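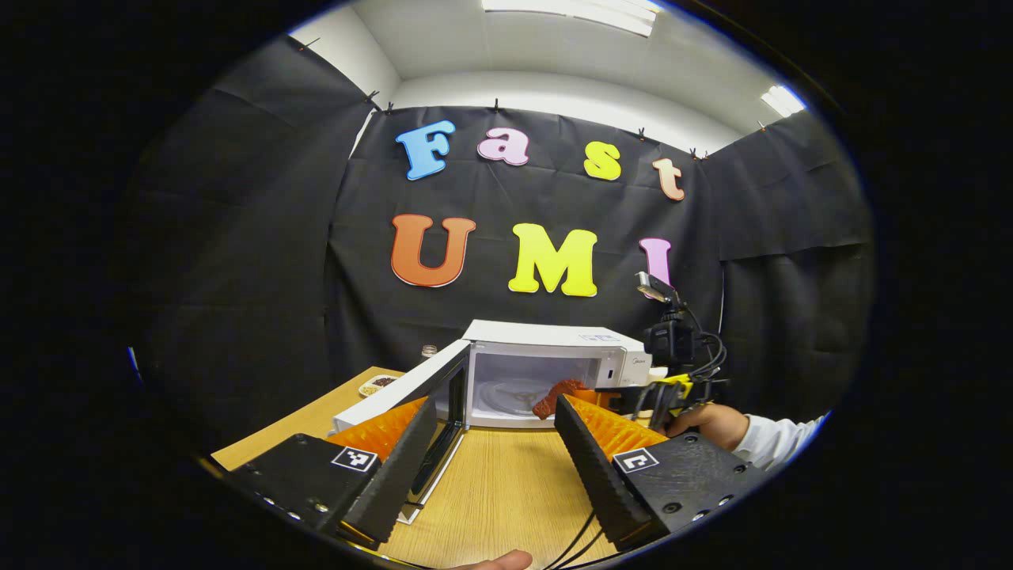
## 防务采购简讯：海岸巡逻机的合同已经签了

我们在上一期写过，沿海巡逻机的招标拖延了很久。现在有了结果：海岸警卫部门同 Paucar 公司签订了合同，购买 3 架双发巡逻机，另外包括备用发动机、地面维护设备和机组人员的训练。飞机上的海面搜索雷达由 Stemia 提供，这一部分是单独的合同，所以在公告里面要看两个地方才能找到全部内容。

按照公告的文字，这种飞机要在离岸 200 海里的范围内执行任务，主要是监视非法捕鱼、搜寻遇险船只，必要的时候也给海军传送目标数据。航程的要求是不加油飞行 700 海里以后，还能在任务区停留一段时间。停留多久，公告没有写明，我向采购办公室写信问过，收到的回答是“见技术附件”，而技术附件目前不公开。

落选的是 Bodex。他们的方案是把旧的运输机改装，价格比较低，可是机身的剩余寿命让评审的人不太放心。公司的代表 Gilberto Condori 对我说，他们不准备提出申诉，但是希望以后参加维修合同的竞争。他的原话是：“飞机买来以后要飞很多年，维修的钱不会比买飞机的钱少。”这个看法我同意，也建议读者以后多注意维修合同，它们常常登在公告的后面几页，字也比较小。

议会里面的意见不一致。议员 Zorica Stan 认为，应该先修好南部基地的跑道，再谈新飞机。那条跑道现在有 400 米的道面不能使用，大一点的飞机满载的时候不好起飞。采购办公室的 Abelardo Villanueva 回答说，跑道工程属于另外的预算，两件事情可以同时进行。他没有说明工程什么时候开始。

关于交付的时间，合同只写第一架在签字以后的第二年 11 月到达，后面的飞机按照训练的进度安排。机组的训练先在 Paucar 的工厂进行，以后转到南部基地。雷达操作员的课程由 Stemia 负责，教材的语言还在商量，基地方面希望有本国语言的版本。

还有一个更正。上一期我把 Erico 写成了雷达的供应商，这是我的错误。Erico 只做机上的通信设备，和雷达没有关系。感谢读者 Brayan Cuadros 来信指出。

下一期由 Aníbal Usuga 执笔，题目是港口的无人艇试验，以及它们和渔船之间怎样避让。如果您有这方面的材料，请在月底以前寄给编辑部。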